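A day at the Nevia open house
Posted 7/16/18 by Liviu Cârstea

I had wanted to visit Nevia for a long time. My sister-in-law rented a desk in the same building before she moved, and she always said the ground floor was worth a look. So when they put up the notice for the July open house, I took the early bus and arrived before the doors opened. There were already 17 people in front of me, some of them with children.

The visit is free, but you must write your name at the entrance. They give you a sticker and a map on one sheet. The map is a little confusing, as the second floor is drawn upside down compared to the first. I went to the wrong staircase two times.

The rooms on the ground floor

We began with Marius Filip, who led our group. He speaks quickly but he answers everything. The first rooms were about paper goods and packing, and a firm named Bernus had brought rolls, lids and flat boxes that you could fold yourself. My box did not close well. A boy next to me made a much better one.

After this we went to the room for everyday table tasks, and I stayed there longest. The subject was small: a cup, a spill, a white table. I have worked in a canteen for nine years, so for me it was close to home. Marius told us that wiping a table seems easy until you try to write down all the steps of it. Where does the cup go first? Do you wipe toward yourself or away? In our group we had different opinions, and two ladies from Rilover discussed this until we had to move on.

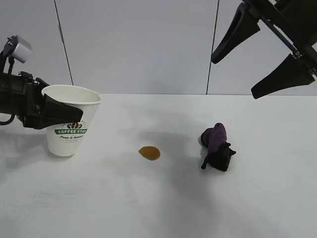
The Coffee Star cup and the brown spill, with a cat in a purple hat for company.

The children liked the cat best, of course. I looked more at the puddle. It was small and all in one place, and in my canteen I would be happy with such a spill. Ours usually go under the tray rail, where you need a long brush.

I asked Marius which cloth he prefers. He said a thin cotton one, folded in four, and a new side for each pass. I do the same at work, but with a thicker cloth, and I think mine is better for milk. Viorica Crăciun, who was in our group with her husband Sebastian, uses paper napkins at home and was not ashamed to say it.

One thing I noted for myself is how much a white table shows. At the canteen we have a gray pattern, and a brown mark can stay there until evening before someone sees it. I will speak with my manager about this, although new tops for 40 tables are surely not in the budget. 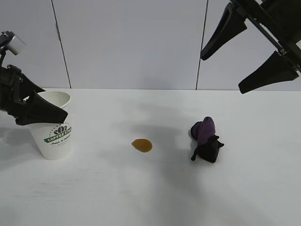
Lunch and the second floor

Lunch was in the yard, made by Sandu. I had bean soup with bread and it was good, only the line was long. Åsmund Viklund gave a short talk there about the history of the building, but the sound was weak and I heard maybe half of it.

The second floor has offices and a small library. You can look but not borrow. I left in the middle of the afternoon, when it became too crowded on the stairs. At the exit they told me that 400 stickers were already given out.

If you go next time, take the side entrance by the bicycle stands, and bring water.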